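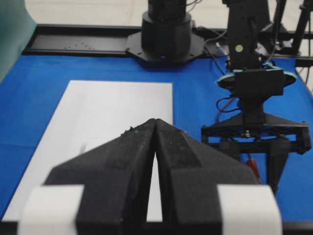

According to one reader of the published fault report, the pads were blamed too quickly, and the grip force log should have been checked before any foam was replaced. The comment is often repeated in later accounts of the Getholm pad fault, a gripping failure on a two-arm test bench in the Vunolberg laboratory.

The Getholm pad fault was a gradual loss of grip in foam-padded robot fingers. It was first noted in December, during a long run of pick-and-place trials with small parts and paper sheets. Of 4,000 planned trials, 323 ended with the part slipping or being released early. No one was hurt and neither arm was damaged.

Setup

The bench used black two-finger grippers with dark foam padding. The fingers angle inward and meet at a narrow tip, so that thin or small items are held by a short length of foam. White bands were wrapped around the lower outer parts of the gripper. The work surface had a blue covering, with a white sheet laid flat on it for part of the trials. One arm stood on a bolted base plate on a black metal rail at the back of the table. A camera at the wrist gave a close view of the fingers.

Fault

The control software judged a grip by finger position alone. If the fingers stopped before the fully closed position, the part was recorded as held. As the foam near the tip packed down, the fingers closed further on the same part, and the force on it fell. The software still recorded a good grip until the part dropped.

Lint made the problem worse. Specks of lint and other debris can settle on the foam, and the laboratory found that dirty pads slipped sooner on smooth paper than clean ones. The slips were grouped toward the end of each shift, which at first led staff to suspect heat in the motors. Motor temperature was later ruled out.

Dispute over the cause

The first report, written at Vunolberg, named worn foam as the only cause. A second review, carried out at Clultthorpe, gave equal weight to the closing limit, which had been set for new pads and never changed. It noted that motor current had been logged throughout and had dropped well before the first slip. The Trujillo bench, which used the same pads with a current check switched on, had no recorded slips over 200 trials. The two reports have not been reconciled.

Safety

The fault was classed as minor. The review did point out that a dropped part could land in the path of the second arm, whose gripper worked over the same table. Both arms are now stopped when either one reports a lost part, and they must be restarted by hand.

Correction

Pads are now replaced after 70 hours of use and wiped before each shift. The closing limit is reset whenever a pad is changed. A grip is recorded as good only if finger position and motor current agree. Older trial data from the bench is marked as unreliable for grip force, but is still used for studies of arm movement.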